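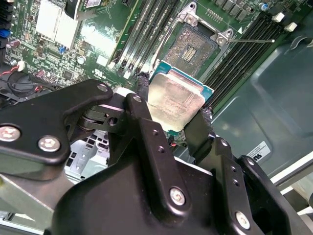 Green board, socket open, processor over it.

Processor won't sit flat in the socket, what am I missing?

Asked in Desktop Hardware, Limgate Community Help

I'm moving a processor into a replacement board. The board is a used one with four memory slots on each side of the socket. The retention frame is up and the lever is out of the way, same as in the photo at the top. The chip goes in with the silver side up, but one corner stays a little higher than the others. I have taken it out and turned it around and it still doesn't look right. I haven't closed the frame because I don't want to crush anything.

I looked at the pins with a flashlight and they seem even to me, but there are a lot of them. The seller was a surplus store in Vosturmont and they take returns for 27 days. Is there a way to tell if it's the chip or the socket before I send it back?

Edit: no memory installed yet, power supply not connected.

3 answers

Answer 1 (accepted)

Don't close the frame until all four corners are down. On this kind of socket the processor needs no push at all. You lower it straight in, let go, and it should sit level under its own weight.

Check the notches first. There are small cutouts in the edge of the processor and matching tabs in the socket wall. If they don't line up, one side rides on a tab and you get the high corner you describe. There is also a small triangle on one corner of the chip that goes with a mark on the socket or the board. Match the triangle, then confirm with the notches.

If they match and it's still high, look for something under it. I had a crumb of dried thermal paste on the underside of mine once, and 2 minutes with isopropyl alcohol and a lint-free cloth fixed it. Only wipe the processor, never the socket. A cloth will catch the pins.

For the pins, hold the light low and look across the rows from one side, then from the next side. Good pins all reflect the same way. A bent one shows up as a gap or a bright spot in the pattern. A phone picture zoomed in works better than your eyes.

When it does sit flat, lower the frame and then the lever. The lever takes more force than you expect – that part is normal.

Answer 2

Are you sure it's the same socket? Some of them look nearly identical and the count is over 1,000 contacts either way, so you won't tell by looking. Look up the board model, it's printed on the board somewhere, and check the supported processor list. I bought a Sisay board that way and it was the wrong generation.

Answer 3

just send it back, used boards are a gamble

Comment from the asker: It was the notches. I was going by the direction of the printing on the old board and this socket is turned. Lined up the triangle and it dropped in level on the first try. Lever is down, memory next.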